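Chapter 4
Hard Water, Soft Water, and What They Do to Soap

I grew up in a house where the kettle had a crust. Every few weeks a flake of it would break loose and end up in my father's tea, and he would fish it out with a spoon and put it on the saucer without a word. I thought all kettles did this. Then I went off to college in Prakov, four hours north, and the kettle in the dorm kitchen was as shiny inside as the day somebody bought it. My shampoo also went crazy. I used the same blob I'd always used and stood there for ages trying to rinse it out of my hair!

Same shampoo, same head, different water. That's what this chapter is about, and by the end of it you should be able to explain both the kettle and the shampoo to anyone who will listen (my roommate would not).

In Chapter 3 we looked at water as a solvent, and at how it pulls ions away from a crystal and surrounds them. Now we put that to work outside the lab. Rain is close to pure when it falls. It picks up a little carbon dioxide on the way down, which makes it slightly acidic, and then it soaks into the ground and starts dissolving whatever it meets. If it meets granite, it doesn't pick up much. If it meets limestone or chalk, it picks up calcium, often with some magnesium along for the ride, and by the time it gets to somebody's well it's what we call hard.

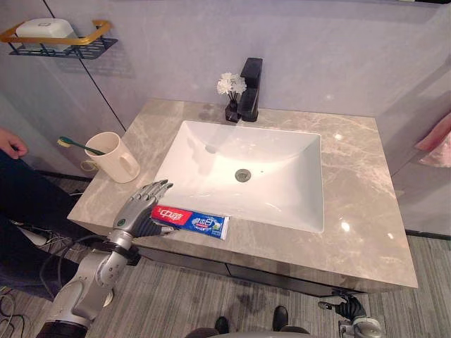
Hardness is usually reported in milligrams per liter, written as if all the dissolved calcium and magnesium were calcium carbonate. It's a bookkeeping trick, and we'll practice it in Section 4.2. Water with a hardness of 200 is hard by anybody's standards, and at 400 you'd be scrubbing your shower door on a regular basis. Bathrooms are where most of us meet the stuff. Think about a white basin with a round chrome drain and a matte black faucet behind it, and you have a pretty good set of test surfaces: pale scale hides on the white and shows up beautifully on black. Every drop that dries on a surface leaves its minerals behind, and the next drop adds to them. Marble has its own troubles, by the way. It's mostly calcium carbonate itself, so the vinegar that takes scale off a faucet will also eat into a marble counter. Keep that in mind before you clean anything with acid. We'll write the equation for it in Section 4.4.

Now for the soap. A soap molecule has a long greasy tail and a charged head, and in soft water the partner ion is sodium, which wanders off happily and leaves the soap free to do its job. Calcium doesn't wander off. It grabs two soap heads at once and the whole clump drops out of solution as gray scum. So in my parents' house a good part of every bar of soap was spent on the water before any of it got to me. (Shampoo is a slightly different story, as most shampoos use detergents that put up with calcium better. They still lather more freely in soft water, as I found out.)

My old lab partner, Ryota Shibata, did the neatest demonstration of this I've ever seen. He filled two jars, one with tap water from his aunt's place in Grondari and one with distilled water, added the same few drops of liquid soap to each, and shook them. One foamed up to the lid. The other went cloudy and sulked. You'll do his version in the lab at the end of the chapter, and please do put the lids on tight.
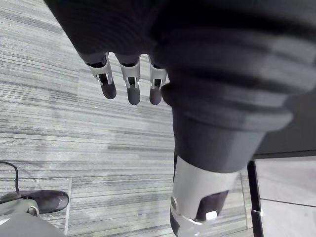
Does boiling make hard water soft? It depends on which negative ions came along with the calcium. If they're hydrogen carbonate ions, heating breaks them down, calcium carbonate settles out, and the water left over is softer. We call that temporary hardness. If they're sulfate ions, boiling won't get rid of the calcium, and that's permanent hardness.

So my father's kettle was softening the water all along, and the crust was the calcium that used to be in it. Section 4.1 starts there, with the hydrogen carbonate equilibrium. Have your solubility table from Chapter 3 handy, because we'll be using it on nearly every page.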